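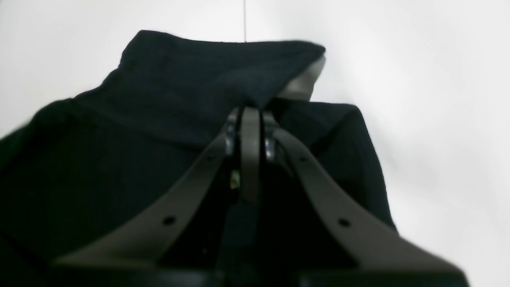
Fever Talk: progress report to the Bindwood Fund, second half of the grant

Print | E-mail

Quick version first, as the form wants it. Seven episodes out, the rest of the interviews recorded, transcripts behind, money fine. Longer version follows. Written between edits so excuse the state of it.

Where we are

The grant was for a run of recorded conversations in Stutdale on what people believe about fever, where they got it from, and what they do when somebody at home has one. Sweat it out, starve it, feed it, onions in the socks, leave the window open, call the doctor at 100, call the doctor never. All of it on tape, then put next to what the research says, with the two kept clearly apart so a listener knows which is which.

59 interviews recorded. That closes the interviewing. We had said we would stop in April and we did, more or less, with one redo in May when the first file came back with nothing on the left channel and a refrigerator on the right.

Episodes run 35 minutes. The application said an hour. We tried an hour with the first one and people dropped off at the halfway mark, so it was recut and everything after was made short from the start. I did mention this in the last report but it was in the budget note and I gather it wasn't seen there.

What's out so far:

1. Sweating it out
2. Who told you that? (mostly grandmothers, a fair number of gym coaches)
3. The thermometer drawer
4. Starve, feed, or both
5. Vinegar, onions, potatoes
6. Fever in babies
7. What the pharmacist hears

Number 6 took longest. Two outside readers went over the script, a pediatric nurse and a family doctor, and both asked for the same change: put the "call now" advice at the top and again at the end, and don't make anyone wait through a story for it. Done. It's also on the episode page in plain text, no play button needed. Any fever in a baby under three months, call. That line now goes out with every episode, even the ones that are nothing to do with babies.

The harder part

We said in the application we'd talk to people who don't trust the usual sources, and we have. Some think fever is only ever good and should never be brought down. Some think the germ part of the story is wrong altogether. A few run their own shows and sent us long lists of links before they'd sit down.

How to air that without either sneering or just handing over the mike. We went back and forth a lot. Settled on this for now: the person gets to say what they think and how they came to it, in their own words, uncut where possible. Then a break, a tone, and the evidence part in a different voice. The evidence part says flatly where a claim is wrong. It doesn't argue with the person, it doesn't say "some experts believe" about things that aren't in doubt.

Complaints came from both directions. A local clinic manager felt we gave too much room to one guest in episode 4. The guest felt ambushed by the evidence part, which he had been told about in writing but possibly hadn't read. We now read the format aloud before recording starts and get a yes on tape. Should have done that from the begining.

Two interviews will not be used. Both gave dosing advice for children that was dangerous and there was no way to cut around it. The people were told, and told why. One took it well.

What we're hearing

Not a study and I don't want it quoted as one. But some things come up so often they are worth passing on.

A lot of the belief comes from one bad night. Someone's kid had a fever seizure, or someone was sent home from the ER and felt brushed off, and the theory got built afterward. When we asked "what do you believe about fever" we got slogans. When we changed the opener to "tell me about the worst one you remember" we got the whole thing. All interviews after that used the new opener. The early ones are thinner because of it.

People keep old glass thermometers and don't know how to get rid of them. The county drop-off info is now on the site.

Almost everybody mixes up the number on the thermometer with how sick the person is. The nurse reader says that's the most useful thing we could fix, if we only fix one. Episode 8 is going to be that. Was going to be on herbal teas, teas moved to 9.

Languages: we said Spanish summaries for each episode. Summaries up for the first five. The other two are translated and waiting on a read-through.

Equipment and software

Recorder is good. Second microphone was returned and replaced, no cost. The Quintero licence for transcripts runs out before the project does, needs a short extension, can come out of the underspend on travel. It handles quiet rooms fine and kitchens badly, and most of our interviews are kitchens. So transcripts get corrected by hand. That's the backlog. Nothing goes up uncorrected, after the draft where "no aspirin for kids" came out as "know aspirin for kids".

Hosting is with Fliltera as before. Download figures are attached separatly. They count a download when a phone grabs the file whether or not anyone plays it, so please read them with that in mind.

Money

On budget overall. Under on travel, most people wanted to be seen in Stutdale itself so there was less driving than planned. Over on outside readers. We'd like to move the travel money across to cover readers plus the licence extension. Request form is in with this report. If it needs to be a separate letter let me know, I'll send one.

Payments to guests all made. One check came back, wrong apartment number, reissued.

Still to do

Episodes 8, 9 and the wrap-up. Transcripts, backlog cleared before the wrap-up airs, that is the firm one. Spanish summaries for everything. Deposit of the full recordings with the library, where guests agreed to that. Consent forms are sorted and scanned, three need a second signature because the older version of the form left out the archive question.

Discussion evening at the library, date depends on the room. Would be good to have someone from the Fund there. Not a presentation, just chairs and a couple of clips.

Questions for you

Can the end date slip by a month if the transcripts need it? No extra money.

Is the Fund's logo wanted on the episode pages or just the main page? Had two different answers.

Do you want the unused interviews listed in the final report or left out? I'd list them, without detail.

Final report to follow on the usual form.

Print | E-mail

Recent items
Fever Talk: first progress report
Episode 7: What the pharmacist hears
Getting rid of an old glass thermometer
How we check what guests tell us
Episode 6: Fever in babies (with text version)

Home | Episodes | Transcripts | En español | Reports | Contact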